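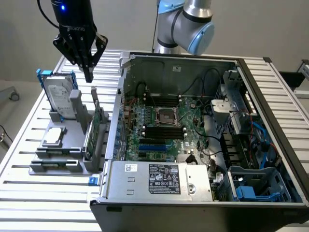
Lomex Rework Cell Team
Home | Boards | Cell 2 | Rota | Search

Posted Friday by Mei-kuen Yau
4 replies, 40 views

mkyau
Cell 2 setup, want opinions before I lock anything. Tower on its side, parts tray left of it, Robotiq arm does the picks. Drive pick ok. CPU pick not ok. Fingers come down at an angle and touch the pocket edge on the tray. Offset is at 185 now, was 226 before the tray got moved. Anyone touched the tray mount??

marta_f
Not the mount. I redid the base offset Monday-ish, after the slats got cleaned. Did you re-teach the pocket or just shift the whole tray frame? Shifting isnt enough imo, card slots and pocket are different heights.

mkyau
Shifted. Drive and card both came out fine so I left it.

fonside_dan
Drive's in a caddy, loads of room to be wrong. Heat spreader sits flat in a square pocket, hardly any. Re-teach that one point, leave the rest. Also slow the last bit of the approach right down.

marta_f
Disagree, re-teach the lot. Half old points half new is how we ended up with the Clistia mess in October. Took me two shifts to find.

fonside_dan
Thats a morning gone for one bad point

mkyau
Going with Dan for today, full re-teach next week if it drifts. Sorry Märta. Other thing, cable off the gripper wrist. Curves out to the left, want it clipped further up the arm before I run full speed. Have we got clips?

marta_f
Drawer under the Lu bench. Leave slack for the wrist turn, pls. And write the new offset on the sheet this time, cycle 1,659 is the last entry and theres no initials on it.

mkyau
will do

Shares: 0 | Comments: 8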